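4.2 Record Keeping Among Licensed Dealers

Dealers in the Bermúdez district must enter each firearm in a bound book on the day it is received. The rule applies equally to shops and to dealers who work from home. We reviewed 1351 entries from 57 license holders, all of them made before the revised form took effect in August 2024. Entries were copied by hand into the Nindik register and checked against the supplier's invoice.

Most errors were small. The model name was left out or shortened, or the seller's license number was written in the wrong column. Late entries were less common – and they were found mainly among dealers who had held a license for under 2 years. Over 20 license holders kept a second record in the Troderix software, but the paper book remained the legal record in every case.

Home-based dealers in Irine made no more errors per entry than shops did. This result differs from the view taken in the January guidance, which treated a home address as a risk in itself. Renewal history is considered in Section 4.3.
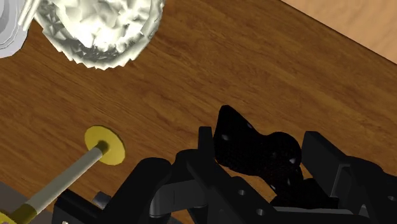

Figure 4. Rendered tabletop with a white bowl-like object and a gripper.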